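Chapter 4
Paying for the Whole Robot: Budgets, Quotes, and the Things Between Them 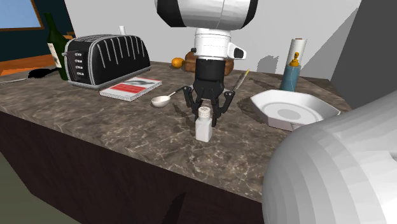
Buying your first robot arm is one of the best days a small workshop or teaching lab can have, and I want you to enjoy it! I also want you to have money left the week after. In Chapter 3 we picked a job for the robot and wrote it down in plain words. Now we turn that job into a shopping list, and the place to start is the far end of the arm, where the work gets done. A two-fingered gripper spread open around a small salt shaker has very different demands on it than the same gripper facing a toaster, a wide plate, or a ladle with a shallow bowl, and all of those can sit on one kitchen counter. If your job statement says "clear the counter," every one of them belongs in your budget. You may find that one gripper covers the lot. You may find that you need a second set of fingertips, and fingertips are cheap if you plan for them in February and painful if you discover them in the middle of a project.

Notice that I haven't mentioned the arm yet. New buyers nearly always start there (I did too), comparing reach and payload late into the night, and it's great fun. But the arm is the part of the quote that sellers explain best. The lines underneath it are where a budget goes wrong.

Take the teaching kitchen at Granthorpe, which we'll follow through this chapter. Sverre Holmgren was asked to set up a household robotics bench there, and he collected quotes from two suppliers, Brekard and Trilach. For the gripper alone, Brekard asked $2,498 and Trilach asked $3,117. That looks like an easy choice, and Sverre nearly signed. Then he read the second page. The Trilach price included the mounting plate, the cable, and a spare set of fingertips. Brekard sold those three things separately as a kit for $565.

Add it up and Brekard comes to $3,063. The gap between the two has shrunk to $54, and now other questions get interesting. How long is the wait for a replacement finger? Who answers the phone? Does the software talk to the arm you already have your eye on? Sverre's colleague Cengiz Dursun made a simple chart of these, one row per question, and you'll build your own version of it in Section 4.3.

Simulation deserves its own line in the plan as well. Trying a job on a virtual counter lets you check reach, see where the arm blocks its own path, and swap one gripper for another before any money moves. It costs staff time, though, and sometimes a license, so write both down. Granthorpe set aside two weeks for it and used every hour.

We'll work through the budget in the order the money tends to leave you. Section 4.1 covers grippers and fingertips. Section 4.2 covers the arm, its base, and the power and floor space it needs. Section 4.3 is about reading quotes side by side. Section 4.4 introduces the Wickramasinghe worksheet, a one-page form for spreading costs over the years you expect to keep the equipment, and Section 4.5 deals with training, repairs, and spare parts.

Before you go on, get out the job statement you wrote at the end of Chapter 3. Underline every object the robot will have to pick up, and keep the page beside you as you read.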